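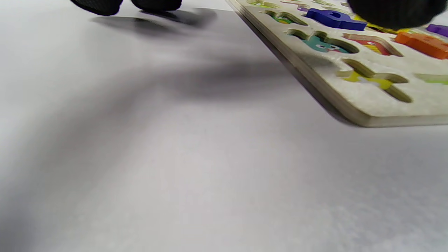 Early Number and the Learning Space
Notes for Session 4, Jendonwood evening course
Halima Akpan, 11/17/21

Welcome back, everyone, and thank you for the lively talk last time about counting songs. I promised to write up the part we rushed through at the end, so I'll begin there and then move on to the new material.

We were talking about the difference between saying the number words and knowing how many. A child of three may happily recite all the way to ten, and the grown-ups in the room (quite rightly!) clap and make a fuss. But put a handful of buttons down and ask for four of them, and very often you'll get a whole fistful. The list of words comes first, as a kind of song, and the meaning gets filled in slowly, one number at a time. Most children spend a good while being sure about "one," then "one" and "two," before the idea opens up and they see that the last word you say tells you the size of the whole group. We call that last step the cardinal principle, and you'll meet the term again in the Bassey chapter.
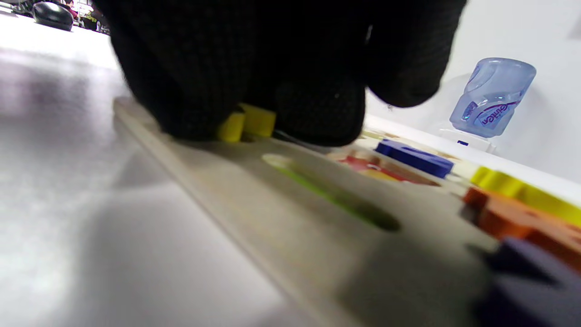 Now, the written numerals are another matter altogether, and I do ask you to keep them separate in your minds. The shape we write for seven doesn't look like seven of anything. A child has to learn it the way she learns a face. Some children love this and will point out numerals on mailboxes and buses long before they can count a row of shells, and others count beautifully and have no interest in the written signs until school. Both are perfectly ordinary, so please go gently when a parent comes to you worried.

Fatima Igwe asked me afterward whether number puzzles teach counting. My answer was a bit muddled, I'm afraid, so let me try again. Fitting a piece into its matching space is mostly work with shape and turning, and good work too. It becomes number work when somebody talks. "Which one comes after six?" or "Can you find me that many spoons?" will do far more than the fitting does by itself, and you needn't turn it into a lesson.

A word on where all this happens. A plain surface is a kindness to a small child. Patterned cloths and busy mats make it harder to see which things have been counted and which haven't, and the same goes for leftover snack plates, as all of us know.
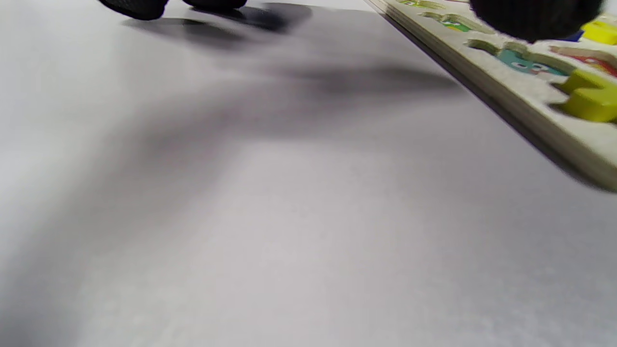 Fig. 3. A plain, pale tabletop with no pattern or markings.

Light matters as well, though I won't go on about it. If you can, sit at the spot yourself, at the child's height, and look for glare before you set anything out.

Signs for adding and taking away come a good deal later. I like to let the words do the job first: "and one more," "give me one back," "the same as mine." When the plus sign finally turns up it is just a short way of writing something the child has been saying for ages.

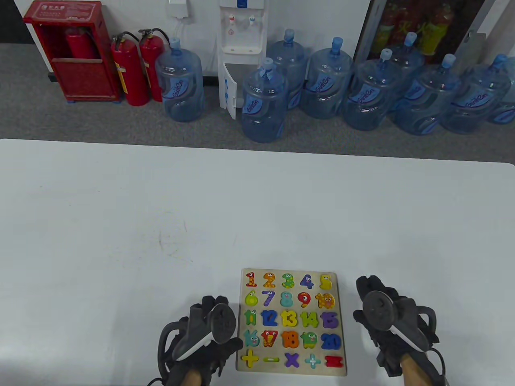
The equals sign deserves a whole evening of its own, and it will get one. Many children come to read it as "now write the answer," and are quite put out by a line such as 5 = 3 + 2. Saying "is the same as" from the very start helps a great deal.

For next time, please read the Bassey chapter as far as page 60, and watch one child count something, anything at all, at home or at your placement. Write down what the child says and does in 200 words or fewer, and leave your opinions for the discussion. Those of you placed at Belside can share a child if it's easier, but do write separate notes.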